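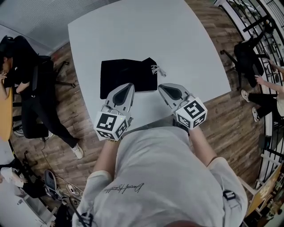

Lutimness 七月上新加大码夏装,尺码延伸至六个号

女装品牌 Lutimness 本月推出新一季加大码夏装系列,共 30 款,包括连衣裙、衬衫、阔腿裤和薄款外搭,线上店铺和两家门店同步发售。品牌方表示,这是其加大码产品线设立以来款式最多的一次上新。

新系列由设计师 Nouhaila Mansour 负责。她去年加入 Lutimness,此前在女装品牌 Brilta 做了四年版型师。与以往把标准码按比例放大的做法不同,这一季的每款衣服都从大码样衣开始打版,肩宽、袖笼和胸省的位置重新定过,再向上向下推档。

“很多顾客反映,衣服腰围合适了,肩膀却往下掉,袖子也长出一截。”Mansour 说,“单纯放大解决不了这个问题,只能重新画版。”

为了调整版型,团队在春季请 155 位顾客试穿样衣,并收集了书面意见。意见最集中的是上臂太紧和裙子口袋太浅。定稿后,所有短袖款的袖口都放宽了 2 厘米,连衣裙全部加了侧袋,深度可以放下一部手机。有几款原定使用的无弹力斜纹布,也换成了含少量弹力纤维的面料。

颜色方面,本季以米白、橄榄绿和藏青为主,另有两款印花:一款是细条纹,一款是小朵碎花。印花款只用于连衣裙和半身裙。Mansour 说,她更希望顾客拿一件印花配一件素色来穿,所以上衣大多做成纯色,领口也尽量简单。

尺码从 XL 到 6XL,共六个号。此前 Lutimness 的加大码只做到 4XL。 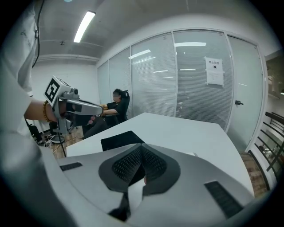
价格与发售

连衣裙定价 329 元至 459 元,衬衫 239 元起,阔腿裤统一为 279 元。品牌方称,同一款式不论尺码大小,售价相同。过去两季中,4XL 的部分款式曾比其他尺码贵 20 元,引起过顾客不满,这一做法从本季起取消。

线上店铺已于上午 10 时开售。截至当天傍晚,藏青色衬衫裙的 5XL 和 6XL 已经售完,页面显示可以预订,预计八月中旬补货。客服表示,预订订单按付款先后发出,发货前可以随时取消,也可以更换颜色。

门店方面,Hamdy 商场店和 Etier 路店都设有加大码试衣区,但到店款式不全。Hamdy 商场店陈列了系列中的大部分款式,Etier 路店面积较小,目前只有连衣裙和裤装,衬衫要到月底才会上架。想试穿某一款的顾客可以先打电话到店里确认尺码,店员会把衣服留到当天打烊。

退换规则与其他系列一致,未下水、吊牌完整的商品签收后 14 天内可以退换。第一次换码免运费,第二次起由顾客承担。线上购买的衣服也可以拿到两家门店更换,须出示订单号。

尺码表这次也做了改动。原来的表只列胸围、腰围和臀围,新表增加了上臂围和大腿围,每款衣服另附平铺尺寸。页面上的模特信息会写明身高和所穿尺码。品牌方提醒,新版型的肩部比老款略窄,以往为了袖子宽松而特意买大一号的顾客,这次可以先试平时的尺码。

秋季计划

据 Mansour 介绍,秋季系列已经进入打样阶段,重点是风衣和针织衫,款数会少一些。风衣将继续采用大码样衣打版,目前还在修改腰带的位置和后背开衩的长度。针织衫会先做两种厚度,领型为圆领和浅 V 领。

团队将在八月再组织一次试穿,地点在 Hamdy 商场店,报名入口会放在线上店铺的会员页面。参加者需要提供身高和常穿尺码,试穿约一个小时,结束后可以领取一张秋装抵用券。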